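Pistel Lab > Notebooks > Upper limb dosing > December

December, 16:40

Second pass through the Kedville data on therapy minutes. The export has 3,356 session rows from 363 patients. Duplicates came from the clinic's own merge and are gone now. I kept the earlier row where start times clashed.

Minutes are logged two ways. Pleltedano site records time on task, Kedville records time in the room, and the difference is large enough to matter for dose. Until we have a conversion I am treating site as a stratum and not pooling. The old script pooled silently – please don't reuse it.

Grip strength: 563 sessions have no reading for the affected hand. Most are from the first week after admission, so they are not missing at random and last value carried forward is no use. Will try multiple imputation with baseline severity and days since onset in the model, then rerun on complete cases for comparison. 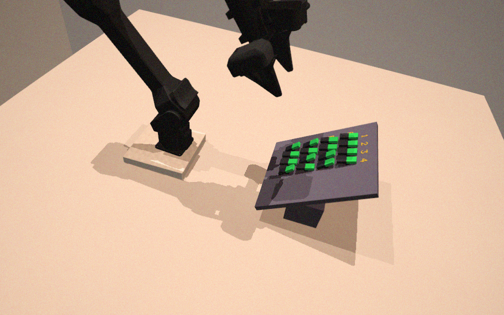
Fig. 1. Rendered view, table with arm base and gripper.

Bakalis scale scores checked against the paper forms. Found 2 transcription errors, both in the wrist items, both corrected in the master sheet and initialled. The scale has a ceiling problem in the mild group. Anyone starting near the top can't show a gain whatever the dose, so the mild group gets reported separately.

Start day still undecided. Counting from onset gives a cleaner biological clock, but onset is a guess for anyone who woke with symptoms. Admission is exact and less meaningful. Running both, with onset as primary.

Fatigue diary: the wording changed partway through, from "tired after therapy" to "tired today". Not comparable. Dropped from the main model, kept in the appendix table.

To do:
– ask Pleltedano for their definition of a rest break
– rerun the dose curve without the group sessions
– fix axis labels (minutes per day, not per session)
– back up the master sheet before the next export

3 comments · 1 share

Recent entries
Grip dynamometer calibration, left and right
Kedville export: column names
Bakalis scale, inter-rater check
Consent form wording, version notes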